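Apparel Basics, Unit 4: Fabric Weight and Care Labels
Course handout – read before the August workshop

This unit covers how fabric weight is stated, how it affects the cut of a dress, and what has to go on the care label. Bring a tape measure and one garment you don't mind turning inside out.

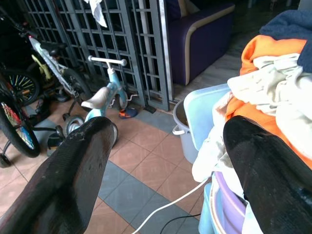
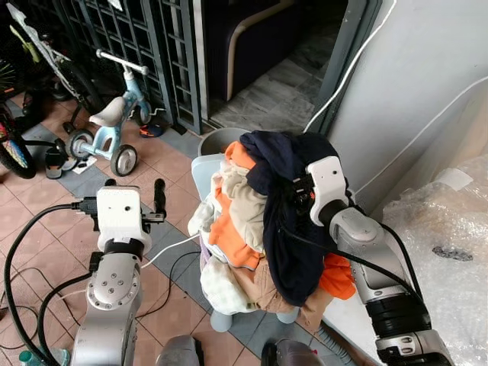
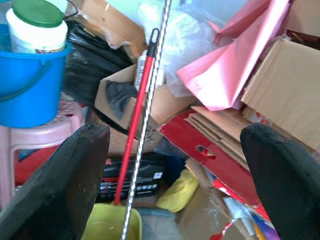 Tiled floor with bicycles; clothes in a light blue basket; blue bucket on a pink stool.

1. Weight
Fabric weight is given in grams per square meter (gsm). A light lining is well under 100. A heavy coating wool can reach 300 or more. Weigh a cut square, then work out the figure for a full meter. Do this before pressing and again after.

2. Weight and cut
Light fabric gathers easily and shows every seam. Heavy fabric holds a pleat but adds bulk at the waist – grade the seam allowances there. For the Horent wrap skirt we use a midweight twill. The finished length is 36 inches in the sample size, and the pattern piece is 39 inches with hem and waist allowance.

3. Jacquard
The pattern is woven in, so the back of the cloth has floats. Long floats snag. Check the wrong side and decide on a lining before you cut. The Serville swatch card has two examples, one with short floats and one with long.

4. Care labels
State the fiber content by percentage, largest first. Give washing, bleaching, drying, ironing and dry cleaning instructions in that order. The label must stay readable for the life of the garment. The Wekov order in your packet is for nearly 1,000 pieces, all with the same label. Find the mistake in the fiber line.

For next time: weigh two fabrics, write a full label for each, and read Unit 5 as far as shrinkage tests.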